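Déménager à deux d'un 3e étage sans ascenseur : ce que j'ai noté au fil des semaines. Fil, je déroule.

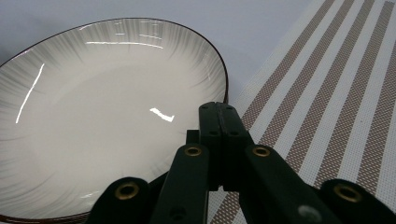
Lecture : 4 min

1/ On a quitté notre appartement le mois dernier pour une ville à 862 km. On était deux, sans famille sur place, avec un budget serré. Je mets tout ici parce qu'on m'a posé les mêmes questions plusieurs fois en message privé.

2/ Le préavis d'abord. Un mois en zone tendue, trois mois ailleurs pour un logement vide. La réduction ne s'applique pas toute seule, il faut écrire le motif dans la lettre. Nous, on l'avait oublié dans la première version et on a dû en renvoyer une.

3/ Le délai part du jour où le bailleur reçoit le recommandé. La date d'envoi ne compte pas. Si le bailleur met dix jours à aller au bureau de poste, vous payez dix jours de plus. La remise en main propre contre signature est gratuite et immédiate, on aurait dû faire ça.

4/ Les devis. On en a demandé à quatre déménageurs. Deux n'ont pas répondu. Tideo a fait une visite en vidéo, un quart d'heure, pièce par pièce. El-Sayed est passé à l'appartement avec un carnet. Les deux volumes annoncés avaient 14 m³ d'écart pour les mêmes meubles.

5/ Faites votre liste vous-même avant la visite. Pas besoin de logiciel, une feuille par pièce suffit. Notre liste tombait tout près du chiffre d'El-Sayed, on l'a choisi.

6/ Questions à poser avant de signer : est-ce que le démontage du lit est compris, qui réserve le stationnement, à quelle heure ils arrivent, quelle est la valeur maximale assurée par objet. Demandez les réponses par mail.

7/ Le stationnement, chez nous, c'était à notre charge. Demande en mairie, quinze jours avant, puis panneaux à poser nous-mêmes. Deux voitures étaient quand même là le matin. Le camion s'est mis en double file et on a perdu une heure.

8/ Les cartons. On en a acheté quarante neufs et récupéré le reste à la pharmacie du coin. Les cartons de pharmacie sont petits et solides, très bien pour les livres. Ceux du supermarché sentaient la banane et deux ont lâché par le fond.

9/ Vaisselle : les assiettes sur la tranche, jamais à plat, une feuille de papier entre chacune. Les bols emboîtés par trois au maximum, papier froissé entre eux. Du torchon au fond du carton et du torchon au-dessus. Bilan, un verre cassé et c'est moi qui l'ai fait tomber en déballant.

10/ Le papier journal déteint sur la céramique claire. Ça part au lavage, mais il faut tout laver à l'arrivée et on n'a pas envie de ça le premier soir. Le papier blanc d'emballage se vend au kilo, un paquet nous a suffi.

11/ On a numéroté les cartons au lieu d'écrire leur contenu dessus. Numéro sur deux côtés, et la liste dans un tableur partagé. Au début j'étais contre, trop long. À l'arrivée j'ai retrouvé le tournevis en deux minutes, donc j'ai changé d'avis.

12/ Un sac à part qui ne monte pas dans le camion : papiers, chargeurs, médicaments, draps, papier toilette, un couteau, deux assiettes, du café. Nous on avait oublié les draps. Nuit dans les manteaux.

13/ Internet. On était chez Flurnevlow. Transfert de ligne demandé trois semaines avant, rendez-vous confirmé, technicien jamais venu. Deuxième rendez-vous dix jours plus tard. Si vous travaillez de chez vous, prévoyez un forfait mobile avec de la marge.

14/ Électricité : relevé du compteur en photo le jour du départ et le jour de l'arrivée, des deux côtés. L'ancien fournisseur avait estimé notre consommation au-dessus du réel. J'ai envoyé la photo, facture corrigée dans la semaine.

15/ État des lieux de sortie. Relisez celui d'entrée la veille, ligne par ligne. Le nôtre mentionnait une rayure sur le parquet de la chambre, et l'agent de l'agence Lodness l'avait mise à notre compte. Il a retiré la ligne quand on lui a montré la page.

16/ Les trous dans les murs : enduit, ponçage léger, un peu de blanc. Comptez une soirée de séchage. On l'a fait le matin même, c'était encore mou à l'arrivée de l'agent. Il n'a rien retenu mais je ne recommande pas.

17/ Dépôt de garantie : un mois pour le rendre si l'état des lieux est conforme, deux mois sinon. On l'attend encore, on est dans les délais.

18/ Courrier : réexpédition définitive pour six mois, activée en ligne. Il faut quand même prévenir la banque, l'employeur, la mutuelle, l'assurance, les impôts et la carte grise. La carte grise a un délai d'un mois, beaucoup de gens l'oublient.

19/ Ce qu'on a jeté ou donné avant de partir : un canapé, une étagère, autour de 2 m³ de choses qu'on n'avait pas touchées depuis le déménagement précédent. On aurait pu en donner plus. Il y a un carton de câbles qui a fait tout le trajet et que je n'ai toujours pas ouvert.

20/ Fatigue : on avait posé deux jours, il en aurait fallu quatre. Le lendemain on n'arrivait plus à monter un escalier. Si vous pouvez, gardez une journée sans rien de prévu avant de reprendre le travail.

21/ On m'a demandé si je le referais en décembre. Les tarifs sont plus bas, c'est vrai, El-Sayed nous l'avait dit au moment du devis. Mais porter un frigo sur des marches mouillées avec la nuit à 17 h, non merci.

22/ J'ai le modèle de tableur pour les cartons et la lettre de préavis avec le motif. Demandez en réponse, je les envoie ce week-end.

21 mai 2021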